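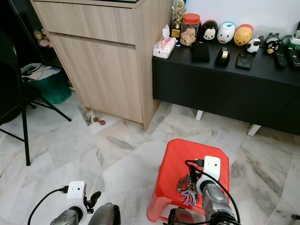

Drosteck, the small publisher of practical books for people who would prefer to be doing something else, will release "Where Things Go: A Field Guide to the Lost and Mislaid" in February. The book, by Shanthi Chowdhury, is a 143-page study of how ordinary belongings leave the place where they were put and turn up in a place where they weren't. It is written for anyone who has ever looked at a dog chew lying in the shadow at the base of a wooden cabinet and wondered how long it planned to stay there. Chowdhury gives the gap under furniture a chapter of its own, the longest in the book, and her editor has stopped asking her to shorten it.

The guide grew out of a column Chowdhury wrote for the Stultau Courier, a weekly paper with a loyal readership and a very small letters page. Her first piece on the subject, about a missing passport that had spent four months inside a waffle iron, drew more mail than the paper had received about the new bypass. She invited readers to send in their own accounts. They did, at length, and several enclosed diagrams.

By the time the column ended, she had read nearly 3,000 letters. The book draws on the best of them, along with a few of the worst, which are kept together at the back under the heading "Correspondence of a Discouraging Nature."

"I thought I would be writing about keys," said Chowdhury. "There are keys in it. But people will put up with losing keys. What they write to a newspaper about is the other glove."

The book is arranged by hiding place, so a reader in a hurry can turn straight to the sofa. Chapters cover coat linings, the trunk of the car, the bag inside the bag, the drawer that everyone in the family calls by a different name, and the safe place. The last of these is treated with some severity. Chowdhury defines a safe place as "a location chosen with great care by a person you no longer are," and advises against having one.

Each chapter ends with a search method that has been tried out in real homes. Tharushi Khondokar, a retired land surveyor, walked through 20 houses and apartments in and near Stultau with a flashlight, a yardstick and a thermos, and wrote up what she found. Her notes appear in the margins in smaller type. They are short. "Behind the radiator," reads one in full. "Again."

Khondokar's main contribution is what the book calls the Bernov Sweep, named for the street where she first tried it. The searcher begins at the last place the item was seen, gets down on the floor, and stays there for a full minute before touching anything. Only then may the searcher start moving furniture. Khondokar is firm about the minute. Most people, she says, start lifting cushions right away and bury the thing deeper.

"You have to let the room settle," said Khondokar. "I did this for a living with hillsides. A living room is easier, but the owner talks more."

Readers hoping for advice on tidiness will be let down. Chowdhury has nothing against it and has met people who practice it. In her experience, though, the tidy lose as much as anyone and are angrier afterward. She keeps her own scissors in three rooms and knows where one pair is.

There is a short and surprisingly tender section on pets, who are cleared of most charges. Fakir, the Chowdhury family's elderly spaniel, is credited in the acknowledgments with the recovery of a hearing aid and politely not credited with its disappearance. A chapter on children takes a harder line, and includes a floor plan.

The middle of the book holds 80 case histories, most of them under a page. They include a wedding ring found in a frozen meatloaf, a set of false teeth mailed by mistake to a cousin, and a man who spent a whole afternoon looking for the phone he was using as a flashlight. Names and towns have been changed, except for the man with the phone, who asked to be identified and was talked out of it by his wife.

Drosteck has printed the guide in a bright orange cover, at the author's request, so that it can be spotted between couch cushions. An early version in gray was sent out to the sales staff in the fall. Two copies have been returned so far - the rest are being looked for.

Chowdhury will read from the book at the Stultau public library in February, at 7 p.m., in the upstairs room. Khondokar will give a demonstration of the Bernov Sweep using the library's own furniture, and the staff have asked that anything she finds be handed in at the front desk. Visitors may bring one question each about an item they are missing. Questions about missing persons, lost youth and luggage cannot be taken.

About the author: Shanthi Chowdhury wrote for the Stultau Courier for many years, first on county planning and then on household matters, where she found the arguments more serious. "Where Things Go" is her first book. A second was finished before it, on a typewriter, and she expects to come across it.

About Drosteck: Drosteck publishes guides to everyday trouble. Earlier titles include "The Neighbor's Hedge," "How to Leave a Party" and "Soup for People Who Are Annoyed."

"Where Things Go: A Field Guide to the Lost and Mislaid" will be sold in bookstores and directly by the publisher. Review copies, interviews and the author's photograph are available from the Drosteck press office. Reviewers who were sent a copy and can't find it may ask for one more.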